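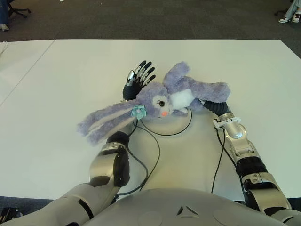 Un lapin en peluche violet, posté au-dessus d'une grande table blanche.

Pourquoi les lapins ont-ils de si longues oreilles ?

En peluche, dans un dessin animé ou au fond du jardin, un lapin se reconnaît tout de suite. Deux grandes oreilles, et hop, on a deviné ! Mais à quoi peuvent bien servir des oreilles pareilles ? À entendre, bien sûr. Et aussi à une autre chose, beaucoup plus surprenante, que tu vas découvrir un peu plus bas. Prêt à entrer dans le terrier ?

Des oreilles qui tournent

Essaie de bouger tes oreilles sans les toucher. Tu y arrives ? Certaines personnes réussissent à les faire frémir un tout petit peu, et elles en sont très fières. Le lapin, lui, peut tourner ses oreilles vers l'avant, vers le côté, vers l'arrière. Mieux encore : il peut les tourner séparément, une vers la haie et l'autre vers la maison !

La partie de l'oreille que l'on voit s'appelle le pavillon. Elle a la forme d'un cornet, et ce cornet attrape les sons pour les conduire à l'intérieur de la tête. Mets tes deux mains en coupe derrière tes oreilles et demande à quelqu'un de chuchoter à l'autre bout de la pièce. Tu entends mieux, non ? Tu viens de te fabriquer des pavillons de lapin.

Le lapin a vraiment besoin de bien entendre. Dans la nature, le renard, la fouine, la buse et bien d'autres animaux aimeraient le manger. Une feuille qui craque, une aile qui passe, et le voilà déjà parti vers son trou.

Un radiateur sur la tête

Voici la surprise promise : les oreilles aident aussi le lapin à ne pas avoir trop chaud !

Quand toi, tu cours en plein mois d'août, tu transpires. La sueur sèche sur ta peau et te rafraîchit. Le lapin, lui, ne transpire presque pas, et en plus il porte un manteau de fourrure toute l'année. Alors comment fait-il ? Regarde un jour l'oreille d'un vrai lapin à contre-jour, avec le soleil derrière. Tu verras de petites lignes roses ou rouges qui se ramifient comme les branches d'un arbre. Ce sont des vaisseaux sanguins. Quand il fait chaud, ces vaisseaux s'élargissent, beaucoup de sang passe dans les oreilles et la chaleur du corps s'échappe dans l'air. Quand il fait froid, les vaisseaux se resserrent, et le lapin couche souvent ses oreilles contre son dos pour garder la chaleur.

Certains cousins du lapin qui vivent dans les déserts d'Amérique ont des oreilles immenses. Ceux des régions glacées, comme le lièvre arctique, en ont de bien plus courtes. Pratique !

Et ceux qui ont les oreilles qui tombent ?

On les appelle les lapins béliers. Ce sont des lapins domestiques : au fil des générations, des éleveurs ont choisi ceux qui avaient les oreilles les plus pendantes. Ils sont adorables, mais leurs oreilles sont plus fragiles et il faut les surveiller de près. Dans la nature, un lapin aux oreilles tombantes aurait du mal à repérer d'où vient le danger.

Lapin ou lièvre ?

Attention, piège ! Beaucoup de gens les confondent. Le lièvre est plus grand, avec des pattes arrière très longues et des oreilles au bout noir. Il vit le plus souvent seul et ne creuse pas de terrier. Il se couche dans un petit creux du sol, qu'on appelle un gîte.

Le lapin de garenne, lui, vit en groupe et creuse des galeries avec des chambres, des couloirs et plusieurs sorties de secours.

Les bébés sont très différents aussi. Le petit lièvre, le levraut, naît avec ses poils et les yeux ouverts. Le petit lapin, le lapereau, naît tout nu et les yeux fermés, au chaud dans un nid que sa mère a garni avec les poils de son propre ventre. La lapine attend ses petits pendant 30 jours environ seulement, un mois tout juste !

Des yeux presque partout

Les yeux du lapin sont placés sur les côtés de la tête. Grâce à eux, il voit devant, sur les côtés, au-dessus et même presque tout ce qui se passe derrière lui. Tu imagines, en classe ?

Il y a pourtant un endroit qu'il ne voit pas : juste devant le bout de son nez. Si tu lui tends une feuille de pissenlit à cet endroit, il la cherche avec ses moustaches et ses lèvres. Voilà pourquoi il vaut mieux s'approcher d'un lapin par le côté, doucement, en lui parlant.

Des dents qui ne s'arrêtent jamais

Les dents du lapin poussent toute sa vie. Toute sa vie ! Heureusement, il les use en mâchant de l'herbe et du foin pendant des heures. Un lapin qui ne mange pas assez de foin peut se retrouver avec des dents beaucoup trop longues, et il faut alors l'emmener chez le vétérinaire.

Autre détail rigolo : derrière ses 2 grandes incisives du haut se cachent deux autres dents minuscules, comme des remplaçantes sur le banc de touche. C'est en partie pour cela que le lapin n'est pas un rongeur, contrairement à la souris ou au hamster. Il appartient à la famille des lagomorphes, un mot formidable à placer au repas de ce soir.

Et la carotte, alors ? Elle contient beaucoup de sucre. Pour un lapin, c'est une friandise, à donner en tout petits morceaux. Les fanes, en revanche, il les adore.

Parler sans faire de bruit

Le lapin ne miaule pas, n'aboie pas, et pourtant il a plein de choses à dire.

S'il tape le sol avec une patte arrière, c'est une alerte. Ses voisins le sentent jusque dans le terrier et filent se cacher.

S'il frotte son menton sur un meuble ou sur ta chaussure, il dépose une odeur que toi, tu ne sens pas. Cela veut dire : « C'est à moi ! »

S'il saute en l'air en se tortillant dans tous les sens, il est heureux. Ce saut est si vif qu'on croirait qu'il a des ressorts.

S'il couche les oreilles en arrière, le corps tendu, il a peur ou il est fâché. Laisse-le tranquille. Mais s'il est allongé, tout mou, les oreilles en arrière, il se repose. Il faut toujours observer le corps entier !

À toi de jouer : les oreilles en carton

Tu veux savoir si de grandes oreilles changent vraiment quelque chose ? Il te faut deux feuilles de papier épais, du ruban adhésif et un ami.

Roule chaque feuille en cornet, en laissant un petit trou à la pointe. Colle le bord avec le ruban adhésif. Assieds-toi, ferme les yeux et demande à ton ami de reculer de 14 pas, puis de frotter ses doigts l'un contre l'autre. Il avance d'un pas à chaque essai. Quand tu l'entends, lève la main et notez la distance.

Recommence en tenant les cornets près de tes oreilles, la grande ouverture vers ton ami. N'enfonce jamais la pointe dedans, et pas question de crier dans un cornet ! Dans la classe qui a essayé ce jeu à l'école de Fusten, 13 élèves ont entendu le bruit de plus loin avec leurs cornets. Et toi, combien de pas as-tu gagnés ?

Essaie aussi de tourner un cornet vers la porte et l'autre vers la fenêtre. C'est très bizarre au début.

Les mots du terrier

Garenne : endroit où vivent des lapins sauvages.
Gîte : creux dans lequel se repose le lièvre.
Lagomorphes : groupe d'animaux qui comprend les lapins, les lièvres et les pikas.
Lapereau : bébé du lapin.
Pavillon : partie visible de l'oreille.

Le sais-tu ?

Le pika est un cousin du lapin qui vit dans les montagnes. Il a de petites oreilles toutes rondes et ressemble à un hamster. L'été, il coupe des herbes et des fleurs et les met en tas pour avoir de quoi manger pendant l'hiver. Il fait ses foins, comme un fermier !

Pruvico, le coin des curieux. Mis en ligne le 2021-06-09.
À lire aussi : Pourquoi les chats ronronnent-ils ? / Comment dorment les poissons ? / Qui habite sous les pierres ?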